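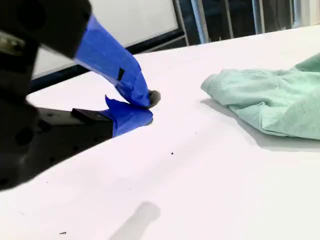 White tabletops, and the tape people put on everything. Talked to Thérèse Chan at her shop in Flanddale, Saturday morning, door open, compressor going in back so some of the quotes are patched together from my notes.

She does tables. Mostly big flat work tables, white, for schools and studios and the odd dentist. New tops on old legs when the legs are good. "People throw out the whole thing and the legs are fine. The legs are always fine. It's the top that got beat up."

Why white? She shrugs. Customers ask for it. You can find a dropped screw on it. You can also find every pencil line and every coffee ring, and she gets calls about that too. "They want white and then they want it to not look used. Pick one."

I'd come to ask about cleaning but we ended up on tape for half an hour.

Blue painter's tape, the regular kind. She buys it by the case and goes through a case in 2 months, faster in May when the schools send everything in at once. It marks edges, holds veneer samples down, labels parts, wraps the jaws of clamps so they don't bite the finish. She had a roll on her wrist the whole time we talked, like a bracelet.

"Wrap it smooth if you can. If it creases, okay, it creases, I'm not going to cry about a clamp. But you get a flap sticking up and that flap catches on things. Press it down or cut it off." Then she went looking for a clamp to show me and the flap was sticking up. She laughed and pressed it down.

How long can it stay on a top? Not over a weekend, if she gets a say. Sun is worse than time. One table came back from a studio on Sekildale Road with lines of tape along the window side that had been there since the fall. The tape tore into little strips comming off. Took her and Dale Landry most of an afternoon with a plastic scraper and warm soapy water, then a bit of mineral spirits on a rag for what was left. Dale wanted to use a razor. "I said no razor. He still brings it up."

Her pull: low and slow, back over itself, almost flat to the table. Straight up is how you lift a finish. New finish she leaves 7 days before any tape touches it, and she writes the date under the table in marker.

Daily cleaning is dull and she said so. Damp cloth, drop of dish soap, dry it after. No green scrub pads, ever. Grey scuffs come off with a melamine sponge but go easy, it's basically sandpaper and it'll leave a dull patch you only see from the side. She made me crouch and look at one. Yes, there it was, size of a saucer.

Price, since I know somebody will write in: a plain top on your own legs was $318 when we spoke, pickup extra. Wait is 18 days, longer before summer. She won't do glass and she won't do anything with drawers. "Drawers are a different person. Call Joaquim Rocha for drawers."

Asked what she has at home. Pine kitchen table, oiled, full of dents from her kids' forks. Hasn't refinshed it once.

"It's a table," she said, and then the phone rang and it was a school, and she waved me toward the door with the roll of tape still on her arm. Meant to ask about the legs again, the folding ones, which she apparently has opinions on. Next time.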